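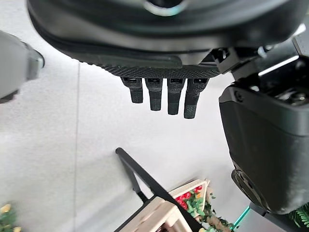 FIELD VISITS / Handout 3 — Hands and grasping

Notes from the Sendberg open day at Grarkambridge, 18 Apr 2025. Typed up fast, so check against your own. Corrections to Hanyu Wei please, not to me.

What we went for: the afternoon demo, hand work. Kyrylo Pavliuk ran it and talked most of the way through. Building tour not covered here, see the Dira sheet.

The hand

Black, fingers side by side, narrow gaps. Look at the base of each finger — joint housing there, boxy, and the fingers stay slightly curled even when there is nothing in the hand. Pavliuk calls this the rest pose. Reason he gave: a curled finger that bumps something folds further in. A straight one takes the bump end on and the load goes back into the joint.

Surfaces. Shell on the back is smooth. The strip at the lower edge of the palm is cross-hatched, like the grip on a hand tool, and the fingers have a finer texture. Someone asked if texture matters when you have plenty of force. Yes. More friction means less squeeze for the same weight, and less squeeze is what you want with stems.

Friction reminder (you will need this for the problem set): two opposing contacts, each pushing with normal force N, coefficient mu. Holds weight W if 2 x mu x N is at least W. Double mu, halve N. That's the whole argument for rough fingertips. Assumes the contacts are level and nothing is accelerating, which in a demo is never quite true.

Rounded tips: contact patch moves as the finger rolls, so the controller has to keep guessing where the contact is. Flat pads are easier to model but fussy about angle.

The task

Plants and flowers. Wooden crate on the floor with red among green leaves, trailing bits over the side, black stand in front of it. Fern and some pale yellow flowers further out. Worth thinking about why this is nasty:

— leaves overlap, so where does one object stop
— stems bend when touched, target moves
— thin dark rods of the stand crossing in front of the crate, easy to clip on approach
— pale floor, good contrast for the dark parts, but glare off it can fool a depth sensor

Pavliuk's order for an approach: stop short, look again, come in slow, close until contact, then add force in small steps. He said teams skip the second look to save time and lose it all back in retries. Wei asked about planning the whole path up front. Answer: fine for boxes, bad for anything that sways.

View from the wrist

Good for the last stretch, closes in on the target along with the hand. Bad side is the hand itself takes up a big piece of the view, and the part you care about most (contact) is often hidden behind a finger. Occlusion, week 2 notes. Most setups pair it with a fixed camera that sees the whole workspace. Then you have to calibrate the two to each other, and recalibrate if anybody leans on the mount.

Questions from the group

Wear on the textured parts? They log it, 1,000 closures then inspect.
Can it feel? Motor current only on the version he described. So it knows it's pushing on something but not where along the finger.
Why so many fingers for a stem? Fair question, he agreed two would do. The others are for bigger things, and for teh crate rim.

For next session

Read the Fontes chapter on contact models, first half. Do the friction problem with mu = 0.3 and again with 0.6, W = 15 N. Sketch an approach path to one stem that stays clear of the stand, mark where you would stop and look agian. One page, hand drawn is fine.

Second visit planned for August, list goes up outside the lab.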